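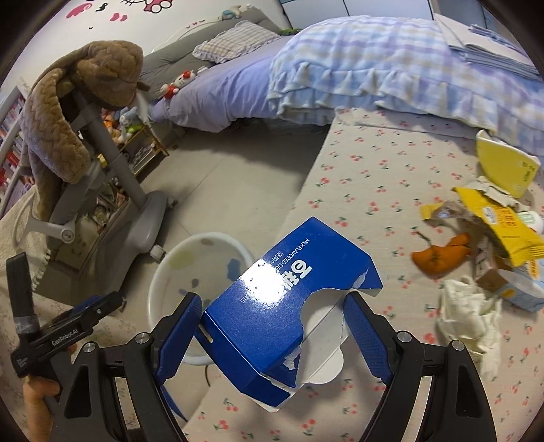 1. Cleaning out a kid's bedroom goes faster if you pick up trash before you touch anything else. Toys later, books later, laundry later. I've tried it the other way and I end up reading picture books on the rug. So the brown plush blanket can stay over the desk chair for now, and the books on the white shelf can stay where they are. The torn blue box, the one with MILK FLAVORED on it, is trash, and trash is the only thing I'm looking for on the first pass.

2. A container helps. I use a round white plastic basin, the kind with a faint printed pattern on the inside. A trash bag on the floor falls over and you need two hands to open it. A basin just sits there on the tile. When it's full I walk it to the kitchen and sort it once.

3. Raghda Chidiac asked under my last thread why I don't bring the kitchen can in. Ours has a foot pedal that sticks and it weighs a lot. Also the basin is easy to rinse. That's the whole answer.

4. Order I go in: bed, desk, shelf, floor. The bed is first since things fall off it while you work, and if you've already done the floor you get to do it again. Ask me how many times I did the floor again in December.

5. Food trash in a bedroom is its own category. We had a rule about no eating in there. The rule lasted 3 weeks. Now the rule is that you can eat in there but it all comes out before dinner, and I go in after to check.

6. What a check looks like on the bed: crumpled tissues, an orange peel with the stem still on, a torn yellow snack wrapper, a yellow paper bowl lying on its side against the folded bedding, small boxes here and there. The cherry sheet is busy enough that small stuff gets past you if you only look from the door. Get up close.

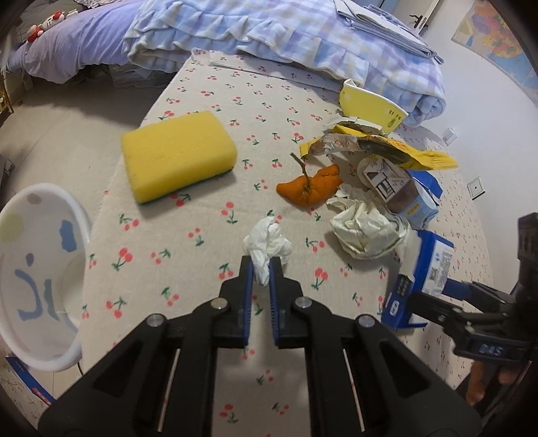

7. Sponges are not trash. I'm putting this in because the yellow and green kind keeps going out with the wrappers at our house. If a sponge came into the room to wipe something, set it aside before you start and take it back to the sink when you're done.

8. Wrappers with a foil inside go in regular trash where I live. Paper boxes get flattened and go in recycling, unless there's food stuck in them. Peels go in the compost pail. Standale changed its pickup rules last year so check your own town, I'm not going to argue about it in the replies again.

9. Tissues: don't inspect, just toss.

10. Someone will ask about boxes the kid wants to keep. Our agreement is that a torn box goes and a whole box can stay if it has something in it. "I might need it" doesn't count as something in it. Atif Warraich does a version where the kid gets one drawer for boxes and once the drawer is full, that's it. Might be better than mine. We don't have a spare drawer.

11. Time. With two of us picking up, the first pass takes roughly 6 minutes. Alone it's longer, mostly because I stop to look at things. The sorting in the kitchen is a couple more on top.

12. After trash I strip the bed if it needs it, and with orange peel around it usually needs it. Shake the sheet out over the tub before it goes in the washer. Crumbs in a washer turn into a paste along the rubber seal and I've cleaned that out once with a toothbrush. Once was enough.

13. Then the floor. Roll up the rug, sweep the tile, put the rug back. Pull the chair out from the desk and check the wheels for hair. I do the wheels maybe every other time.

14. Toys and books come last, and I leave most of that to the kid. I hand over a stack and say where it goes. It doesn't go there exactly, but it's off the floor.

15. Upendo Minja asked what I clean the basin with. Dish soap and hot water, then it dries upside down on the rack. I don't use it for anything else, so if you're using a laundry basin for this – get a second one.

16. Next thread is the desk drawers. I opened the top one today and closed it again.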